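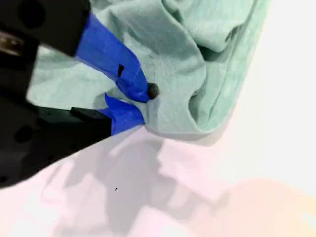
Progress Report to the Lallstead Fund: Review of the Triledis Gripper Kit
Submitted by Iolanda Amaral, Tondell Workshop
October 15, 2019

1. Where the money has gone

Readers of the March report will recall that it was mostly about shipping. The Triledis kit now lives on a white tabletop in the back of the shop and spends its days picking up a mint-green cloth. The Fund paid for an honest opinion of the kit as a laundry-handling product, and the cloth is how we are forming one.

The brochure promises "fabric-ready out of the box." The box contained two fingers, a bag of screws and a manual that covers fabric in a single paragraph, most of it about warranty. We have since added blue tape to both fingers. It creases, it shines, and it cost less than anything else in this report.

Over the current round the kit closed on a fold and kept hold of it in 85 percent of attempts. Triledis advertises a higher figure, and we have asked them what they were picking up.

2. Fingertips

The supplied tips went back in their bag after three sessions. Replacement pads come from Sutcliffe, who quoted 30 days and took a good deal longer, with apologies of steadily improving quality. A pad is small and dark and does not look like a budget line. It is one, however, and you will find it under consumables.
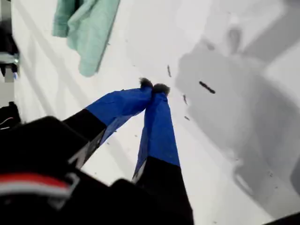
Page 3

The pads are fuzzy at the ends, and there are small dark specks on the tabletop near them. We can't yet say whether the specks come from the pads, the cloth or the general life of the shop. Wiping the table between sessions has been added to the procedure, where it should have been all along.

3. Still to do

Thicker fabric, starting with bath towels. A proper comparison of tape against the molded sleeves Triledis sells as an accessory, assuming they will lend us a pair. A written answer on the warranty paragraph, which as we read it excludes laundry.

We request no additional money this quarter. We would like permission to move the unspent travel line into consumables, as the only thing that has traveled is the invoice from Sutcliffe.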